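Reusing Frosted Glass Bottles: What We Learned From One Gold Cap

Student project report, Materials and Everyday Design
Author: M. Szczepańska
April 14, 2020

Why we picked bottles

Our class was asked to choose one object that people throw away while it still looks good, and find out what else it could do. We picked the small frosted bottle, the sort that holds lotion, bath oil or room scent. Once we started looking we saw them everywhere! Family bathrooms were full of them, and people were happy to hand them over because they had felt guilty about putting something so pretty in the recycling bin. We asked for empties in March and ended up with 56, far more than the two shelves we had been given could hold.

We called the project Dunero, mostly because we liked the sound of it, and split it into three parts: cleaning, sorting and finding new uses. This report covers all three, but the sorting part grew the most. It was the part we enjoyed most, too.

Cleaning

We soaked the bottles overnight in warm water with dish soap, then rinsed them and stood them upside down on a rack. Oil was a pain. Bottles that had held bath oil needed a second soak and a spoonful of uncooked rice shaken around inside with soapy water. The rice gets into the shoulder of the bottle, where a straight brush can't reach. Labels came off with cooking oil and a soft cloth. We tried a scouring pad on one bottle and it left shiny tracks in the frosting, so the pad went back in the drawer for good.

Caps were washed by hand and dried right away. A few of the metallic ones had a thin finish that started to flake when we left them in the water with the glass.

Sorting

At first we sorted by height, which made a nice row but told us very little. Then we tried sorting by how much light came through, and that was when the project got exciting. Frosting looks the same from across a room. Up close it varies a lot. Some bottles are nearly solid white, and a candle behind them is only a glow. Others are milky but still let you see a pattern on the surface underneath, bent and smeared by the glass. We used a sheet of printed stripes as our test — if we could still count the stripes through the lower part of the bottle, it went in the "clearer" group. 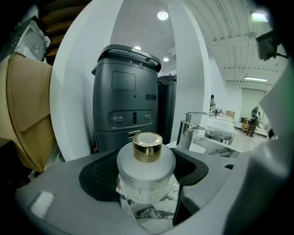

We also made a note of the shape of the shoulder and the type of cap, because both matter for what the bottle can become. A bottle with a wide neck is easy to fill with dry things. A narrow neck is better for a single stem or a reed. Gold caps were a favorite with everyone who tried our samples, even people who said they didn't care for gold. We think it's the contrast. A pale, soft-looking body with something bright on top feels finished, and it feels like a gift.

New uses

We tested bud vases, bath salt jars, reed scent holders and button jars. The bud vase was the clear winner. The frosting hides the water line and the lower part of the stem, so even one slightly tired daisy looks cared for. Bath salt worked well in wide-necked bottles as long as the inside was completely dry. Ours clumped the first time and we had to poke it out with a knitting needle.

The reed holders smelled wonderful but were too light and tipped over easily. We fixed this with a layer of clean gravel in the bottom, and the gravel makes a nice soft shadow through the glass.

Button jars were the least useful. You can't see which buttons are inside, so you open every jar to find the one you want. We kept one anyway, for odd buttons.

Showing the samples

We had planned a table in the Fevmont hallway with a sign and a box for comments. We moved it to a shared web page in the end and put up a short note with each sample. The comments were great fun to read. Several people asked how to loosen a stuck cap, which we hadn't covered at all. Our answer is a rubber glove for grip and warm water over the cap for a minute or so — no pliers, they leave dents.

What we would change

We would write down what each bottle had held before we washed it. We would also start the stripe test on day one, and use the same lamp each time, as the first results were done by a window and had to be repeated.

The next group is welcome to all the clean bottles and to our stripe sheet, which is in the folder marked Steka with the cleaning notes.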